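04/11/2022
Dye bench, Lotdale workshop

Third go at the walnut bath today. Writing it up while the last skein is still on the rail, otherwise I lose the order I did things in.

Batch is 2993 in the book. Wool is the Kirui two-ply, same cone as last time, wound into skeins and tied in four places. Last time I tied in two and spent most of an evening untangling, so four from now on.

Scour first. Warm water, a little of the plain soap, left to soak until the water stopped clouding, then rinsed twice. The Kirui is greasier than the Mondel and needs the second rinse. I skipped it on the first go and that skein came out patchy near the ties. I blamed the ties at the time. I think now it was the grease.

No mordant on the first 2 skeins. Walnut takes without one and I wanted to see how far it goes on its own. The third skein had the usual alum the night before and went in damp with the others.

The hulls are the ones Fionnuala Kavanagh brought over from Purngate. They were black and soft and had been sitting in a lidded bucket, which smelled as expected. Strained through old curtain net, then again through a tighter cloth. The first straining lets a lot of grit through, and the grit settles in the folds of the yarn and makes dark specks that don't wash out. Bath filled to the line on the big steel pot.

Brought it up slowly and held it at 60 for the afternoon. The ring on the left runs hot, so I moved the pot to the right ring after lunch and the reading settled down. Someone has been using the good thermometer for something sticky. Please wipe it. The spare one reads 3 degrees high, I checked it against the good one again today and it hasn't changed. There's tape on it now that says so.

Turned the skeins every time I went past - not on a schedule, just when I was near it. Lifted the first plain one out early to see a lighter shade, and it's a nice one, close to weak tea. The second stayed in to the end and is much deeper, a proper brown with some red in it when held to the window. The alum one is warmer than either and a bit yellower than I wanted. Wet color is always darker, so no firm opinion until they're dry.

pH strip on the bath at the start was a touch acid. Didn't adjust it. Fionnuala thinks a pinch of washing soda would push it cooler and she's probably right, but I'd like one clean run in the book before changing anything. She also wants to try iron as an afterbath. Fine by me as long as it goes in the old enamel pot and stays out of the steel one. The last iron job left a gray cast on everything for weeks.

What I'm after is a brown that sits between oatmeal and tan for the blanket border, warm but not orange. Easier to point at than to put into words. These are the family of shades I mean, the second one more than the first. 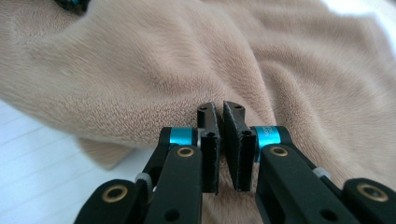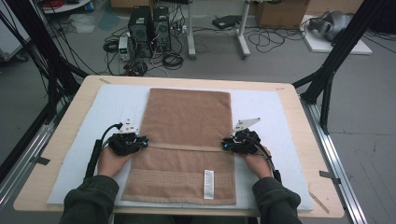

Sample card so far: tied a short length from each skein through the punched holes, plain early, plain late, alum. Left a gap after the last for the soda run. Batch number is on the back in pencil. Ink ran on the previous card when it got splashed, so pencil only please.

Rinsing took longer than the dyeing. Cold to begin with, then lukewarm, and the late skein was still giving up color after everything else ran clear. I left it in a basin to finish by itself. If it's still bleeding tomorrow it gets a longer soak and a drop of vinegar. I don't want it near the cream warp until it passes a wet rub on white cotton.

The used bath is in the lidded bucket under the sink - don't tip it. There's plenty left in it for a paler run and I'd like to put some of the Mondel through, mainly to see whether the smoother yarn takes it more evenly. Strained hulls went in the compost at the far end, well away from the tomato bed. Walnut is bad for tomatoes.

To do:
Light test on all samples, half under card, south window, leave until December.
More curtain net.
Weigh the dry skeins and write it in here. I forgot to weigh before scouring, so use the cone weight minus what's left.
Ask Fionnuala how long the hulls had been soaking before I got them.
New gloves. The left one leaks at the thumb and mine is now the color of the late skein.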